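Teaching by demonstration: frequently asked questions

Answers for people who have booked a session at the Kulthorpe workshop, or who are thinking of booking one. Last revised October 2021.

What does "showing the robot a task" mean?
You carry out the job yourself, through the robot, while the system records the joint positions, the gripper opening and the camera views. The recordings are then used to train a controller that tries to do the same job without you.

Do I need to be able to program?
No. If you can clear a table you can record a usable demonstration. The training afterwards is done by our staff, or by your own team if you have one.

Which is better, guiding by hand or remote control?
It depends on the job. Guiding by hand means taking hold of the arm and moving it directly. It suits single-arm work with a fixed path, such as wiping or placing a part in a fixture. For two arms we use the Kalo hand controllers, one in each hand. Your own arms stay out of the camera views that way, and you can work both grippers at once.

How long before I am any good at it?
Most people are slow and jerky in the first session and much steadier in the second. We throw away the first 3 recordings from every new operator as a matter of course, so don't worry about them.

How many demonstrations does a task need?
For one object in one place, 40 is a fair start. Sorting jobs need more, as the objects change position and there are more ways to go wrong. Our current table-clearing set has 332 recordings and we are still adding to it.

Should every demonstration be the same?
The order of work should be settled before you begin, and kept to. The layout should change. Move things along the table, turn them round, lay a cup on its side in one run and stand it up in the next. If the layout never changes, the controller learns the layout.

What if I drop something?
Carry on if you can reach it, and pick it up as part of the task. Recoveries are worth having. If it has gone on the floor, stop the recording and mark it as failed -- don't delete it.

Can I stop part way through to think?
Short pauses are fine. Long ones teach the robot to wait, and they have to be trimmed out by hand later. Plan the next move before pressing record.

What does a sorting task look like?
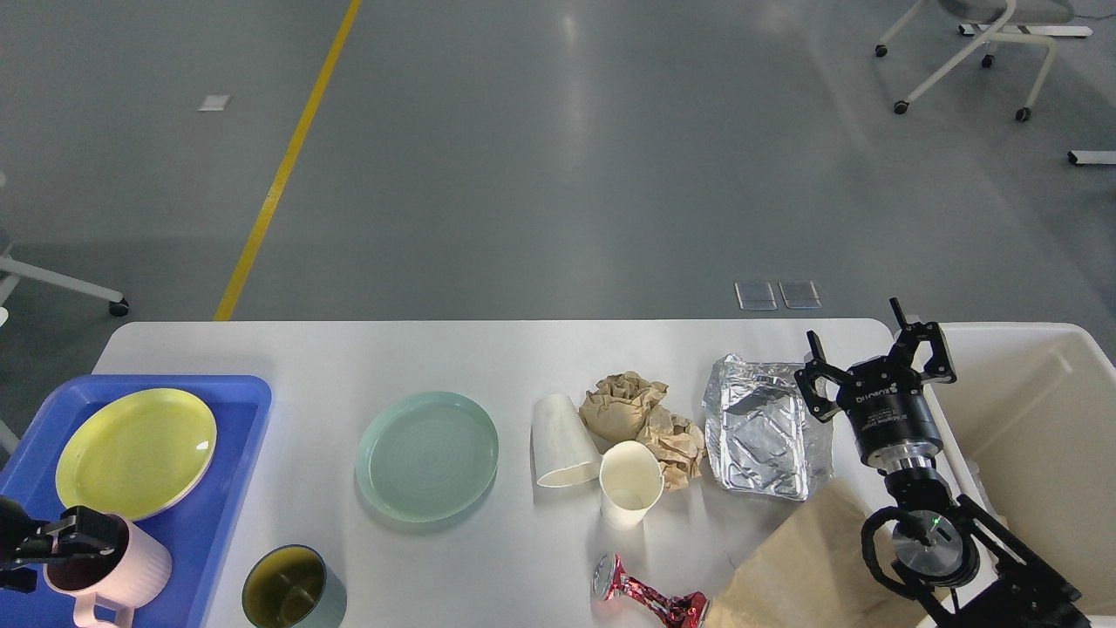 Written by the demonstration lead, Kulthorpe workshop

Table clearing is the one we use most for training operators. Tableware and rubbish share the table: plates, a ribbed mug and another cup on one side of the job, and paper cups, crumpled brown paper, a foil tray and a crushed can on the other. The rule we give operators is that tableware goes on the blue tray and rubbish goes in the bin. Use the arm nearer the object where you have the choice.

Why are mugs harder than plates?
Mugs have handles, and the handle can end up pointing anywhere. Pick a grip on the rim and keep to it across the set. Plates have their own trouble, mainly that a flat one gives the fingers little to get under. Come in low at the rim and close slowly.

Are soft items a problem?
Crumpled paper is forgiving to grip but awkward to let go of, as it can catch on a finger. Open the gripper fully over the bin and wait for it to fall.

Can I bring my own objects?
Yes, up to 17 per session. Nothing sharp and nothing with liquid in it, please.

Who keeps the recordings?
You do. We hold a copy until training is finished. Files come in the Plutov format, and we can convert them to Fajardo on request.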